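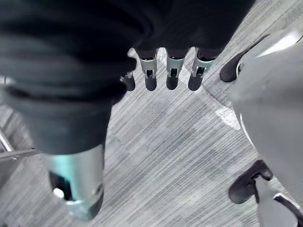

Gray striped carpet, seen from above.

The Long Gray Afternoon of the Office Floor

I have spent most of my working life looking at carpet. I don't mean professionally. I mean in meetings, where the choice is between the carpet and the face of whoever is sharing their screen, and where the carpet can be studied at length without anyone thinking you have a question.

Lately I have begun to wonder who picks it. Somebody must. There is a great deal of it out there, in leasing offices and dental suites and the upstairs rooms of credit unions, and it is nearly always gray, and the gray nearly always has something going on in it. A stripe, a fleck, a sort of barcode. Somewhere, I reasoned, a person was sitting at a table deciding on the fleck.

The person I found was Ebenezer Boateng, who has sold commercial flooring for Benditz, a distributor off the interstate, long enough to have replaced carpets he sold the first time. He was pleased to be asked. He was also a little suspicious, in the way of a man whose relatives change the subject at Thanksgiving.

"You want the showroom or the warehouse?" he said when I arrived. I said I wanted whichever one had the gray. He laughed for longer than I expected and took me to both.

The showroom at Benditz is a bright, chilly place where the samples hang on hinged racks like posters in a college bookstore. You turn them with a slow clap. Toward the front are the colors: a mustard, a brick red, a teal that Boateng described as "for the brochure." Behind them is everything people buy. The grays have names, and the names have been working hard. I turned past Harbor, Pewter Morning, Quiet Slate, and one called Resolve, which looked to me exactly like Pewter Morning until Boateng put them next to each other under the window, at which point it looked slightly less like it.

His best seller is a line called Stultine. It comes in squares, it comes with a stripe, and it comes in 12 shades, of which he reckons to sell two. The other ten exist so that customers can feel they have made a decision. He has no quarrel with this. "People come in wanting blue," he said. "They hold the blue for a while. Then they think about their boss walking in on it."

The stripe turns out to be the clever part, and I say this as someone who had been prepared to be rude about it. A plain carpet shows everything. A dark one shows lint, a pale one shows coffee, and any solid color shows the path from the door to the printer, worn in like a deer trail. A stripe in several grays gives the eye somewhere else to be. Drop a paper clip on it and you may as well order another box. Boateng lost a contact lens in his own sample room in May and has stopped mentioning it to customers, then mentioned it to me twice.

There is also the matter of direction. Carpet squares have an arrow printed on the back, and the installer has to decide whether all the arrows agree. Lay them all one way and the stripes run on down the room like lanes. Turn every other square a quarter and you have a checkerboard, or a basket weave, depending on how generous you feel. Boateng has seen offices split over this. One law firm had half its floor done each way, with the change falling at the door of a partner who had recently been outvoted on something else.

I had assumed that architects would be above all this. I called Berrada, a small practice that does a lot of tenant improvement work, which is the industry's phrase for making a dentist's office look as though it was never a tax preparer's. The designer who picked up asked me not to use her name and then told me a great deal. Clients, she said, will spend 3 meetings on the reception desk, a thing they will walk past, and give the floor whatever is left of the last one. By then everyone wants lunch. She puts two samples on the table, both gray. She has tried putting out a green. Someone always picks it up and says it's fun, in the voice people use about a nephew's band, and sets it down again.

She does own a green rug herself. I asked how it was holding up and she said it showed the dog.

It wasn't always so. My first job was in a building in Karel, a town with a grain elevator and strong opinions, and the carpet there was orange. It was the orange of a traffic cone left out in the sun. It had been put down by an owner who liked it, and who came in on weekends to vacuum it personally, and it ran up the walls to the height of your knee in case there was any doubt. Visitors remarked on it. Brides would not be photographed near it, though why brides were in a title insurance office I never learned. I hated it for the whole time I worked there, and I can still draw you the burn mark by the filing cabinet, which was shaped like Ohio.

I couldn't draw you anything about the floors since. I've had a couple of decades of them. I know that one had a seam that lifted in humid weather, and that another gave off static so reliable that we greeted each other by nodding. The rest has gone into one long gray afternoon.

When I told Boateng about the orange, he went quiet and asked what the pile was like. I said I didn't know. He asked if it had been glued. I said I thought that only prayer could have kept it on the walls. He wrote something on the back of a business card, and I believe it was the name of the town.

Before I left he walked me through the warehouse, where the cartons of Stultine were stacked up to the sprinkler pipes. A forklift was waiting by the loading door with an order for a school district. Off to one side was a short pallet under plastic, and he lifted the corner for me. It was the mustard. A customer had ordered it, paid for it, and called the next morning.

He'd offered it at half price, then at less than that. He'd offered it to his church, which took gray. I asked what he was going to do with it and he said he'd measured his den.

His wife had been shown a square. She'd asked him whether it came with a stripe.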